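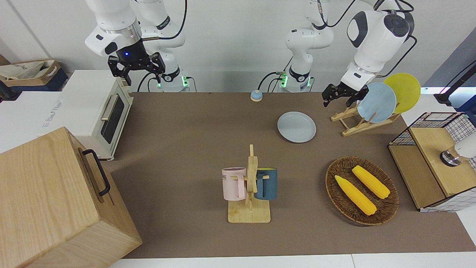 Plates first, then mugs, that's the order I've landed on after a month of moving the same small pile of crockery from one side of the kitchen to the other. The cupboard over the sink came off the wall in January (long story, bad screws) and everything that lived in it has been homeless since. So now it all has to stand out in the open and look like I meant it. The wooden rack takes the plates on edge, a light blue one in front and the yellow one tucked behind it, and the mugs go on the tree with a peg each. Pink on one side, dark teal on the other. I like the teal one best, it has that yellow lining you only get to see at the rim. Put a plate flat on the table and it eats up so much room. Stood up it takes nothing.

Anyway. Quick post today, bread is proving and I have until 2 to get this typed up.

What I threw out: the plastic drainer, finally. It had that gray film in the corners that no amount of scrubbing shifts. Also a stack of side plates from the old Varel set, all chipped, none of them the same height any more if that makes sense. I kept the big serving dish. Might regret that. It doesn't fit anywhere and lives on top of the fridge with the cake tins and a bag of birthday candles.

The rack was 20 dollars from Cisneros, the hardware place on the corner, the one with the brooms outside. I'd been looking at a much fancier one from Durkerora, very pretty, very wide, and I measured the counter and it would've hung over the sink by a hand. Glad I measured. I don't always.

Things I've learned about wooden racks so far:

– they slide when the counter is wet
– they want to dry out too, so tip them up overnight
– big dinner plates go at the back or the whole thing leans
– do NOT put the cast iron lid in one. Just don't

The mug tree is the bit people have opinions on. My sister thinks they're dust collectors. And sure, if you own fourteen mugs and use three, the other eleven will get dusty. I got down to the ones we reach for and the rest went in a box for the Hirngate swap shelf. They get used and washed every day, there's no time for dust. Biggest trick is balance, hang one on one side and then one on the other, otherwise the first heavy mug has it tipping toward you while your hands are full of the second.

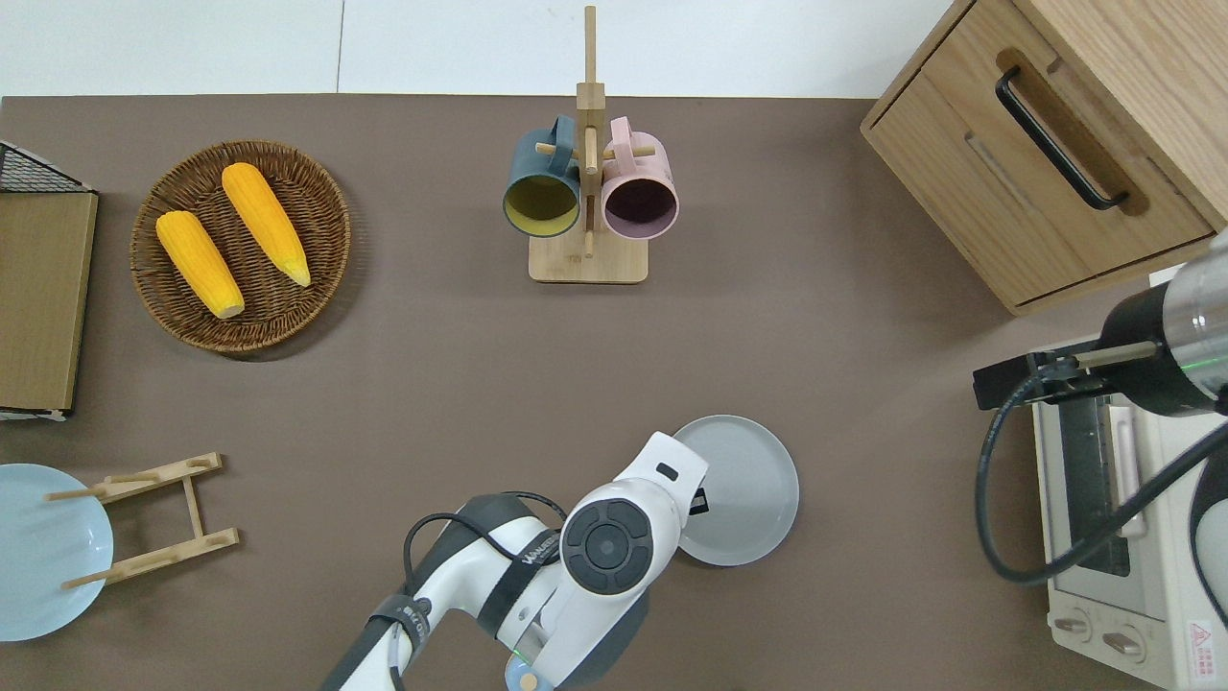
How often should you oil a wooden dish rack? Whenever it starts to look pale and feel rough, which for ours has been every month or so, a thin wipe of food-safe mineral oil and then leave it overnight before anything goes back in.

I did the first coat way too thick by the way. Sticky for days. Plates came out of it with little tacky stripes on the rims and I had to wash everything twice. Thin coat. Old t-shirt, not paper towel, the paper towel sheds.

Still to do – the drawers. I have been avoiding the drawers. The top one is takeout menus, string, two tape measures, batteries that may or may not work, and a key to something. I want it to be just tea towels and the good scissors. Will report back if I ever get that far, and I still need a home for the rolling pin, its currently in the umbrella stand.

Also someone asked in the comments whether the cupboard is going back up. Yes but smaller I think. Having less wall stuff has made the room feel bigger and I don't miss getting on the step stool for a cereal bowl. I'd like one short shelf, maybe by the window, for the teapot and the recipe books. Need to find the studs properly this time, and get real screws.

Bread's ready to go in, got to run. Drawer post next, probaly.

Posted in January by the author, 1:40 pm

Contact | © All rights reserved | Back to top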